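Thursday Evenings with the Bin

By Seraina Zaugg

The robotics club at Devness meets in a room that was once used for drying laboratory coats. The door has no sign, so new students usually knock at the wrong place first. I did the same when I came to visit them in April, and a chemistry teacher kindly sent me down one more staircase.

The club is preparing for the Bitinano, a student competition in bin picking. The task sounds very easy when one says it quickly. A robot must take mixed objects out of a deep bin, one after the other, and put each of them in the correct place. Any child of three can do this. For a robot arm it is still a difficult job, and the students have given most of their free evenings to it.

Mahfuz Kanagaratnam is in his last year of mechanical engineering and he leads the team on the hardware side. He explained to me that hard objects with flat sides are the kind ones. A tape dispenser keeps its shape, and the software can learn it from every side. A cloth pouch with a drawstring is another matter. It lies differently each time, and it has no real top or bottom. 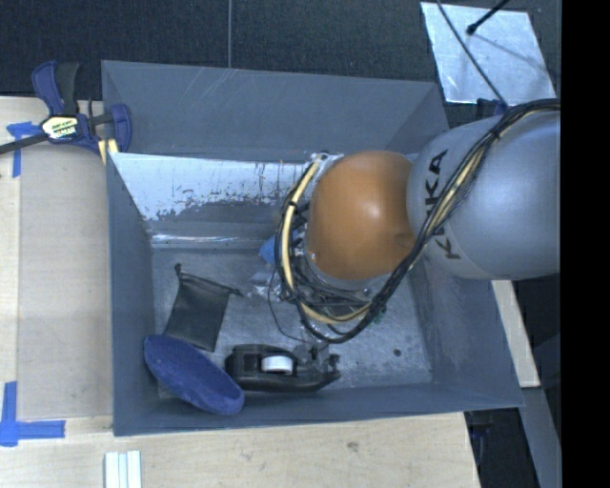 The team writes down every attempt in a thick notebook, by hand, although the computer also keeps its own record. On the evening of my visit they had reached attempt number 829. Of the last 157, the students were rather proud. They had changed the way the arm comes down over the bin, more slowly in the final part, and the results in the notebook became better from that page.

Cables were a long discussion. When an arm turns its wrist many times, everything that is fixed to it must turn also, and a hose that is too short will pull. A hose that is too long can touch the objects before the tool does. Two students spent a whole weekend only on this question, and they came back on Monday with different opinions.

I asked Mahfuz if he was not tired of looking into the same bin. He thought for a moment. "I dream of the walls," he said. "The corners are the worst, because the tool has no space there."

The final will be held in the Yokoyama hall, and the teams will receive the objects only on the same morning. Until then, the students in Devness exchange theirs as often as they can. Last week somebody's mother sent a full box from her kitchen drawer, and they have not yet tried the half of it.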